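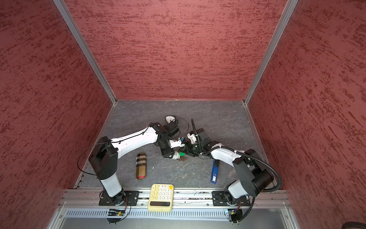 Cudbridge Household Recipes: transcribed cards and notebooks

This dataset holds 2,930 handwritten recipes from homes in Cudbridge and Brakbridge, typed out as plain text. Kiran Pathak did most of the typing and Renu Sisodia checked the spellings of dish names. The largest single source is the Žukauskas notebooks.

Last updated: Oct 10, 2019

Files

recipes.csv has one row per recipe
sources.csv has one row per notebook or card box
units.csv lists old measures and their gram values

Columns in recipes.csv

id: a number, never reused
title: as written, including mistakes
ingredients: one string, items split by semicolons
method: full text, line breaks removed
source_id: matches sources.csv
legible: yes, partly or no

Weights and measures

Quantities are kept as the cook wrote them. Where a recipe says "a teacup" or "butter the size of an egg", the text is left alone and the row has no gram value. Ounces are converted at 28.35 g and rounded to the nearest gram. Do not use the converted figures for baking without checking them against the original line.

A small kitchen scale with a round dial will do for most of the recipes.
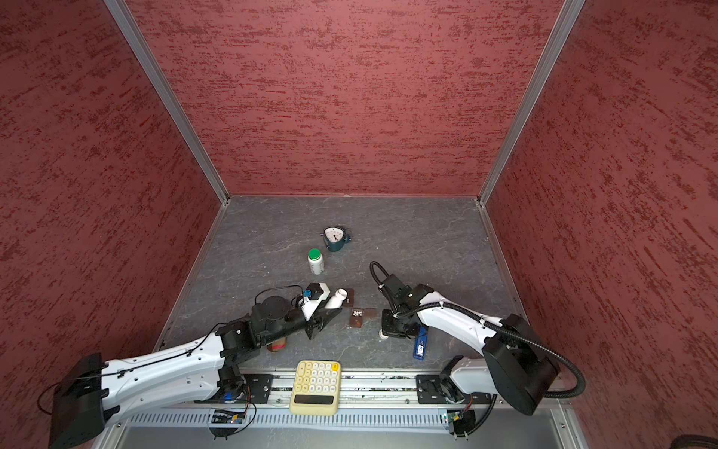 Known problems

80 rows have no method, only a list of ingredients. Oven settings are a mix of gas marks, Fahrenheit and words such as "quick" or "slow". Two notebooks have water damage, and 4 recipes from them stop part way through. Duplicates between families have been left in.

Changes

The January release used commas to split ingredients, which broke on import. Anyone still using it should download the files again.

Licence

CC BY 4.0. Please credit "Cudbridge Household Recipes".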